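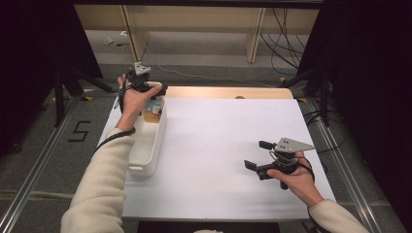
*white bin, white board*

27 May 2020

Up at five again, no reason. Coffee, then the seed trays on the back step before the sun got round. Tomatoes leggy. Should have potted them on last week but no soil left and the garden place at Nistdale only does pickup orders now, three day wait. Ordered two bags. Paid too much.

Lesia Dmytriv called while I had dirt up to my elbows. She's got Grandma's recipe notebook finally, the brown one, her mother found it behind the flour tins. Half of it in pencil and fading. She read me the plum dumplings over the phone and I wrote it on the back of the gas bill. No amounts for anything. "Flour until it is right." Great, thanks.

We want to get the whole thing typed up before the June get-together, which may or may not be a get-together. Probaly all of us on screens with a plate in our laps. Still – I'd like everyone to have a copy.

Money stuff, so I don't forget:

- rent paid
- car insurance 182, due on the first
- roof man wants 992 for the back gutter, asked him to put it in writing
- savings down to 2383, would like to keep it over 2000 till fall
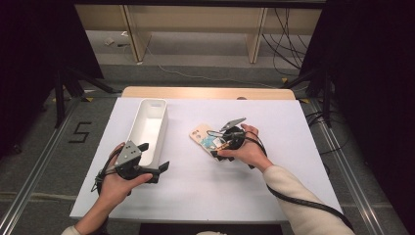 ## Later

Tried the dumplings. First lot fell apart in the pot, purple soup. Second lot held, too thick, ate five anyway standing at the stove. Think the trick is cold potatoes and less flour than you want to use. Will call Lesia and ask if there's anything in the margins, Grandma always wrote the real instructions sideways.

Walked down to Bozsik's for butter after. Line out to the mailbox, everybody spaced out on their chalk marks. Mrs. Belov two ahead of me in her church hat, shouting back at me about her hip. It's better. The other one's worse. She wants some tomato plants if I have spares and I said yes before I remembered the state of them. Now I have to save them.

They were out of butter. Got lard, and a paper.

Rain came on halfway home, big fat drops, and I had no coat. Didn't mind it much. The whole street smelled like wet dust and lilac and there was a kid on a porch playing the same four notes on a recorder over and over – pretty bad, but he was really going for it. 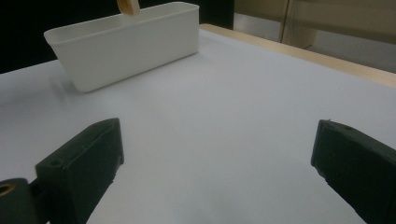 Soaked through by the time I got in, so shoes are on the radiator stuffed with the paper. Hadn't read it yet. Oh well.

Have to copy the dumpling thing off the gas bill before I mail the gas bill. Also ask Lesia about the poppyseed roll, I know it's in there, Grandma made it every winter and mine comes out like a brick. Also string for the tomatos. Also call the roof man back, it's dripping by the kitchen door again.

Bed. Eyes closing.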